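Home & Garden > Working from home > Desks and storage
Thread: Paper keeps winning. Cabinet, boxes or scan the lot?

fenwayside
Posted in September

I do the books for three small shops in Gilport and I've run out of room. Everything is in lever arch files on a shelf above the desk and the shelf has started to bow. The alcove is 122 cm wide, so I could get a two-drawer cabinet in next to my knees, or I could go over to lidded boxes and stack them. The third choice is to scan it all and shred what I don't have to keep.

I've looked at a Markach two-drawer, lockable, takes foolscap. It gets decent reviews but it's heavy and we're upstairs. Has anyone had one for a few years? Do the runners last?

The papers are mostly receipts, supplier invoices and bank letters. I open the current year every day and the older years hardly ever.
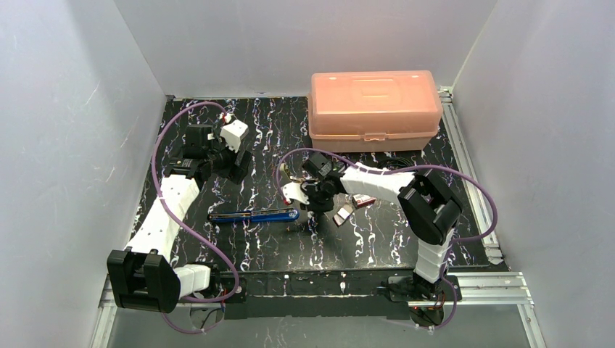
Re: Paper keeps winning. Cabinet, boxes or scan the lot?

tallboy_ed
Replied 7.40 pm

Had the Markach for six years. Runners are fine. The lock went stiff in the second winter and I stopped using it. It doesn't like being overfilled at the front, it tips if you open the top drawer all the way, so put the old years in the bottom one. Getting it upstairs took two of us with the drawers out.

I wouldn't use boxes for anything you open daily. You always want the one underneath.

Re: Paper keeps winning. Cabinet, boxes or scan the lot?

marrowfat
Replied 8.15 pm

Disagree with Ed on boxes. I keep one per shop on the desk and one per closed year in the loft, and I've never had to unstack anything on a working day. The trick is to use flat ones with a hinged lid, so you can't put the lid down somewhere and lose it. See-through plastic helps too, even the tinted sort. Write the year on the short end, because that's the end you see in the loft.

Scanning is worth doing for receipts. Till paper fades and some of mine from four years back are blank. I do 20 at a time while the kettle's on. Check what you're required to keep on paper before you shred anything.

Re: Paper keeps winning. Cabinet, boxes or scan the lot?

fenwayside
Replied 8.50 pm

Thanks both. Lock doesn't bother me much, tipping does. Can it be screwed to the wall?

I also need to sort out the desk top while I'm at it. The old one is pine and it dents every time I write on a single sheet. I've been trying a black marble-effect one.
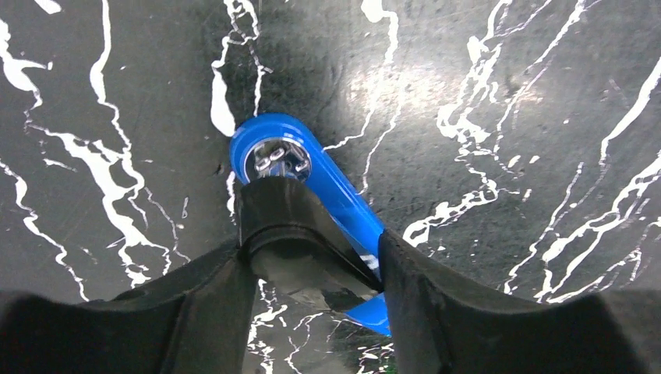

The Brevitz shop quoted me for a new top cut to the alcove and I thought it was high, so I'm also pricing a length of kitchen worktop and having it trimmed. Either way I want something hard enough to write on and easy to wipe. I was worried about black showing every crumb, but with white veining running all over it like that, bits of paper and dust don't stand out so much. Plain black would be hopeless. My other half says it looks like a hotel bathroom.

Re: Paper keeps winning. Cabinet, boxes or scan the lot?

oldinkwell
Replied 9.05 pm

Kitchen worktop every time. It's deeper than you need, but you can have the back taken off. Get the cut edge sealed or it'll swell the first time you spill a mug of tea. Mine has been down for 10 years.

Re: Paper keeps winning. Cabinet, boxes or scan the lot?

tallboy_ed
Replied 9.20 pm

Yes, there are two holes in the back panel for fixing. You'll need your own screws.

I had a Quintela desk top before this one and it was too shiny. Bad glare from the window all afternoon. Look at a sample in your own room before you pay.

Re: Paper keeps winning. Cabinet, boxes or scan the lot?

marrowfat
Replied 9.30 pm

One more thing on the paper itself. Staple each month's receipts to a sheet of A4 in date order before they go in anything. Loose ones slide to the bottom of a drawer or a box just the same.

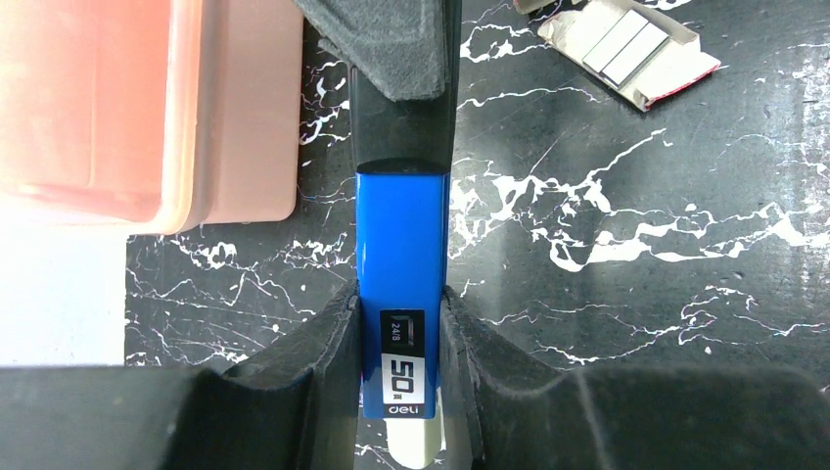
Photo: marrowfat

24/6 staples are the ordinary size and you can buy them anywhere. Don't staple anything you mean to scan, do the scanning first. I learned that with a whole year of supplier invoices and a staple remover.

Re: Paper keeps winning. Cabinet, boxes or scan the lot?

oldinkwell
Replied 9.45 pm

I use treasury tags for that. Staples rust in a loft.

Re: Paper keeps winning. Cabinet, boxes or scan the lot?

marrowfat
Replied 9.50 pm

Only if the loft's damp. Mine haven't.

Re: Paper keeps winning. Cabinet, boxes or scan the lot?

fenwayside
Replied 10.10 pm

Our loft is damp, so tags for the old years. I'm going for the cabinet, screwed to the wall, and one box per shop on top of it. Ringing the worktop place on Monday.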